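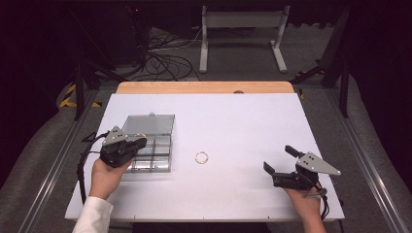

Fig. 5. Sorting task, both hand grippers over the table. Compartment box on the left with its lid open, ring on the white surface.

5. If a gripper drops out or sticks

Applies to the Skoryk hand grippers, left and right. Written after fault 1279 on the Mundcombe station: left gripper lost signal halfway through a session, operator kept going, the jaws stopped reporting and a whole set of takes had to be thrown out. Cause was a cable pulled at the connector. Same thing can happen on the right.

Signs to watch for
Jaw position on the screen freezes while your fingers are still moving.
Jaws slow to open, or open on one side only.
Track jumps when the gripper is near the table edge.

What to do

1. Stop. Hands still, say "fault" out loud so the person at the Truris screen hears it.

2. Put down anything in the jaws. Small parts go back in the box, not on the floor.

3. Pause recording. Do not save the take yet.

4. Lay both grippers on the table, jaws pointing away from you. Cables slack.

5. Follow the cable of the bad gripper by hand from the grip to the first clip. Looking for kinks, a tight loop, a connector half out.

CAUTION: Do not pull a connector while the unit is powered. Switch off at the tower first, then wait 30 seconds. Skipping teh wait is how we lost the second board.

6. Reseat the connector. Power on. Open and close the jaws 3 times, slowly, and watch the screen follow.

7. Check the metal plate on top. If it moves under your thumb, tighten it and redo the zero (section 3). A loose plate looks just like a bad cable – check it every time.

8. Mark the take as bad, start a new one.

Note: Jaws stuck shut on a part? Power off, wait, then ease them apart by hand. No screwdriver. No prying against the table edge.

WARNING: Keep feet and bags off the cables on the floor. If you trip on one with a gripper in hand, let go of the gripper.

Same fault again in the same session – stop using that gripper. Tag it, and call Volodymyr Sirko. Spares are in the Skastesetti cabinet, sign them out with Liudmyla Tkachuk. Don't swap left for right, they are zeroed seperately.

Section last changed 24 January 2025.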